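4.2 Do garment care labels change what people do?

The claim that clearer labels make clothes last longer rests on thin evidence. The Natside survey, run in June, drew 913 replies from 2,000 households, and it asked what people remember doing.
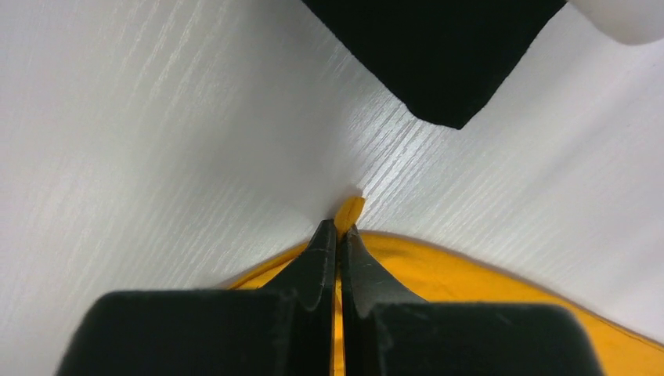 Memory is a poor guide to washing habits. In our own diaries, 52 homes kept a record and 40 of them washed nearly everything on one setting, whatever the label said. 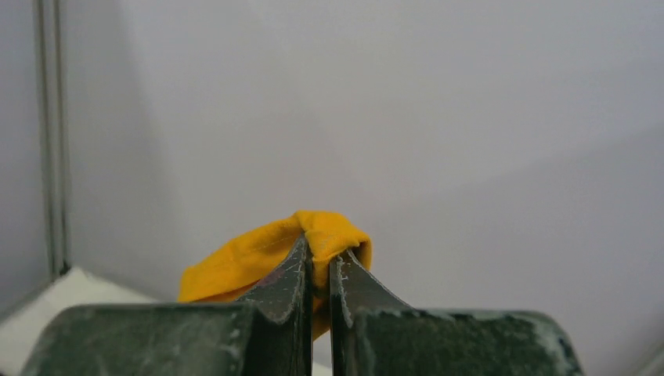
Joubert treats such figures as a fault of design – smaller symbols, less reading. We doubt it.

Figure 3. A T-shirt laid out on a white table. 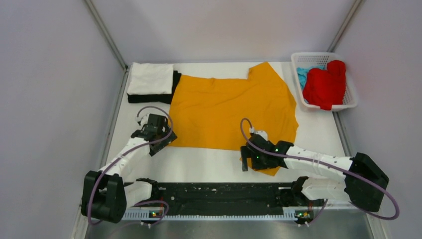

Carnurell objects that diaries change behaviour too, and that a short one may catch only a household's best weeks. The point is fair, but it would make our result too kind to labels.

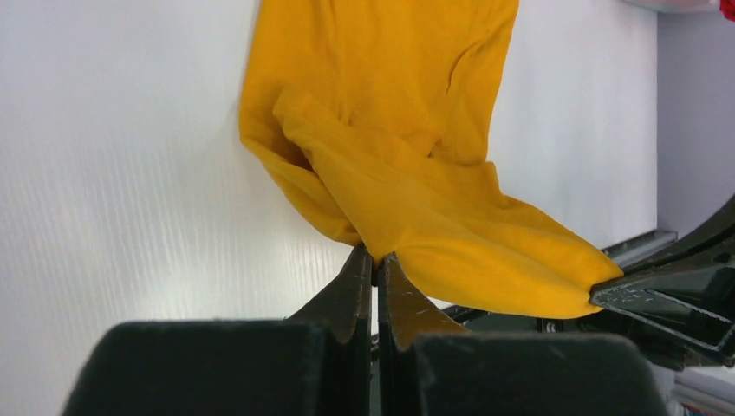

Themba Khumalo
Corresponding author

The Putex trial, often cited in reply, had no control group.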